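We use cookies to improve your experience on this site. By continuing to browse, you agree to our use of cookies. Accept | Settings

Lulthorpe Community Learning Trust: Interim Progress Report to the Ibarra Fund

26/09/2022
By Lorcan Mac Giolla

Print this page | E-mail this page 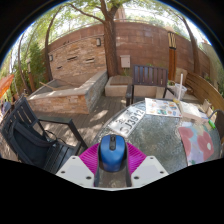
Summary of the reporting period

The Trust is pleased to submit its second report under the Adult Basic Skills grant. The period opened in May with enrollment for the summer term and closed with the end of the evening reading courses. Teaching went ahead at both sites, Lulthorpe Library and the Brallero Street center. The main targets for enrollment and tutor training were met. The target for course completion was not met at Brallero Street, and the steps taken are set out below.

Enrollment and attendance

The grant agreement set a target of 200 enrolled learners across the two sites by the end of the summer term. That number was reached in the final week of enrollment. Demand was strongest for the reading and writing courses. Everyday math filled more slowly, and one daytime group at Lulthorpe Library was merged with the evening group so that both could continue.

Attendance at the library was steady throughout. At Brallero Street it fell during the school vacation, when many learners had children at home. The Trust had planned for a drop but had underestimated its size. Several learners who stopped attending have asked to return in the fall and will be given places without a new assessment.

Teaching and materials

Five tutors completed the training course in adult literacy methods. All of them now teach at least one group, and each has been observed once by the lead tutor. Written feedback from these observations is held at the Trust's office and can be supplied to the Fund on request.

The Drorolano workbooks, written by our own staff for learners at entry level, were revised after comments from the spring groups. The type is larger, and the exercises on forms and letters now use documents that learners are likely to receive at home, such as a rent statement and a notice from a school. A print run of 1,000 copies was delivered to the library. The unit on reading medicine labels was held back for further checking and will be issued separately.

Learner assessment

Each learner was assessed on entry and again at the end of the course. Most of those who finished moved up by one level in reading. Progress in writing was slower, and tutors reported that spelling took up more class time than the course plan allowed. The plan for the next term gives writing an additional half hour each week.

Budget

Spending on tutor pay and room rental was in line with the approved budget. Printing costs were higher than forecast owing to the price of paper. The difference was covered by an underspend on travel, within the limits for transfers set out in the agreement. No increase in the grant is requested. A full statement of accounts will be sent under separate cover.

Matters for the Fund's attention

The lease on the Brallero Street rooms is due for renewal. The landlord has proposed shorter evening opening hours, and this would affect the later reading group. Discussions are continuing and the Fund will be informed of the result in writing.

The Trust also asks the Fund to approve a change to the way completion is recorded. At present a learner who misses more than two sessions is counted as having left the course, even when the final assessment is passed. We propose that the assessment result be used instead, with attendance reported separately.

Plans for the next period

Fall courses will open at both sites. A small childcare allowance will be tested at Brallero Street, paid from the existing learner support line. The remaining workbook unit will be completed and printed, and a second round of tutor observations will be carried out before the final report is prepared.

Sign up for our newsletter to receive news from the Trust. Enter your e-mail address | Subscribe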